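Wovstead tidying course moves on to textiles and small knitwear

Wovstead, 9/6/21. The second part of the Wovstead home storage course opened on Monday with a session on sorting gloves, cloths and other small textiles. The course is run by Liam Dunne of Groltora, a household advice service, and has 52 people enrolled, 13 more than the first part.

The method is in two stages. Mixed items are first put out on a table and divided by fabric. Clothing then goes into a round box, folded where the fabric allows it. Pouches, flasks and cleaning items such as sponges are kept apart from clothing and stored elsewhere. Knitted pieces are rolled or folded over once and placed on top, as their bulk makes them unsuitable for the bottom layer.

Mixed items on a checked tablecloth, and clothing in a round box with a lavender-purple rim.
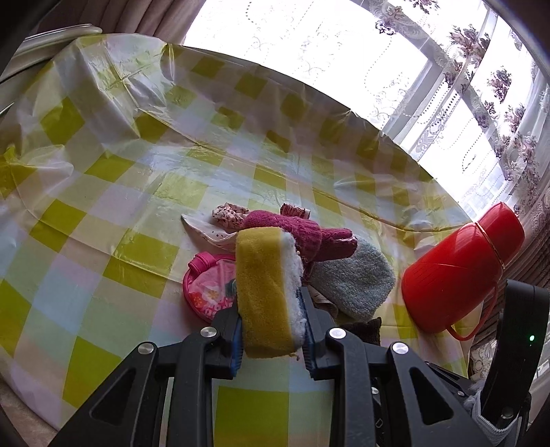
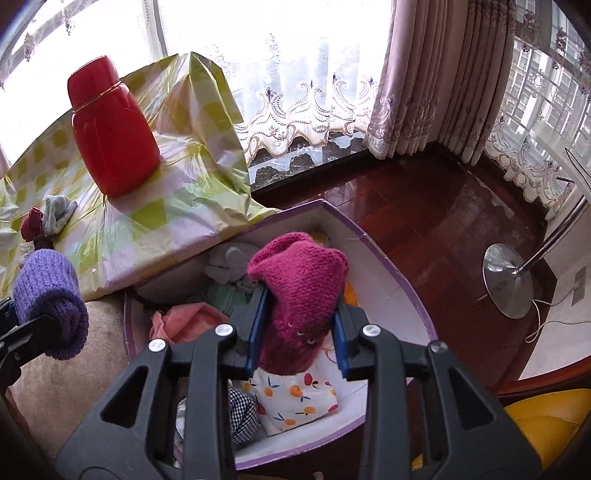 Course notes advise against sorting by colour. In a household with several people, Dunne said, a colour system tends to fail within weeks, while a system based on fabric weight can be followed by anyone who handles the laundry. Thin printed cottons are grouped together. Thick knits are treated as a separate class, whatever their size, and single gloves are kept in a pouch until the other one is found.

Round boxes were chosen after a trial at the Whitelaw centre in July last year, in which some 91 boxes of various shapes were used by local households. Round ones were rated easier to search by hand, with no corners for small items to settle in. They take up more shelf space than square boxes of the same volume, and the notes recommend them only for low shelves or the floor.

Wool and wool blends should be fully dry before they are boxed. Lids are left off for the first day after packing.

The course continues for a further 4 sessions at the Atico rooms in Wovstead. The next covers bed linen and towels. Places are still open, and participants are asked to bring one bag of unsorted textiles from home.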